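Open day at the Ashworth board mill

The Ashworth mill at Pistley opens its gates to visitors once a year, in April. Paper has been made on the site since 1687, although the present product is gray packaging board and the oldest standing building is a boiler house. Groups are taken round by the operator, Usik, on a fixed route lasting 50 minutes.

The tour starts at the pulper. Baled waste paper is dropped in with water and broken down to a thin stock. Staples, film and wire come out at the coarse screen – the noisiest point on the route, and the guide's remarks there were lost on most of us.
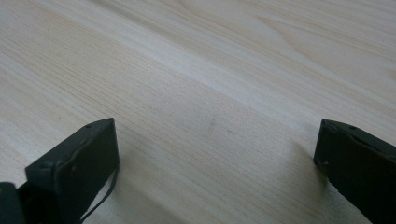 From the screens the stock goes to the forming section, which builds the sheet in 4 plies. The outer plies use cleaner fiber, and the middle takes whatever is left. Pressing removes water mechanically before the steam cylinders do the rest. Drying accounts for most of the fuel bill, and a new Vovow heat recovery unit is being fitted over the hood. It was not running during the visit.

Moisture at the reel is held at 7 percent. Board drier than this tends to crack along the crease, and wetter board curls in the stack.
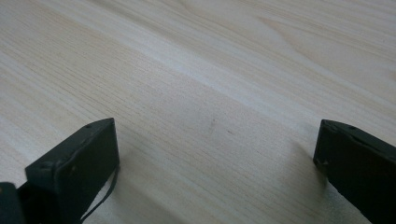
Where does the process water go? Most of it is clarified and returned to the pulper, and the remainder is treated on site before discharge to the river.

The treatment plant is not on the route. Parking is by the lower gate, and closed shoes are required.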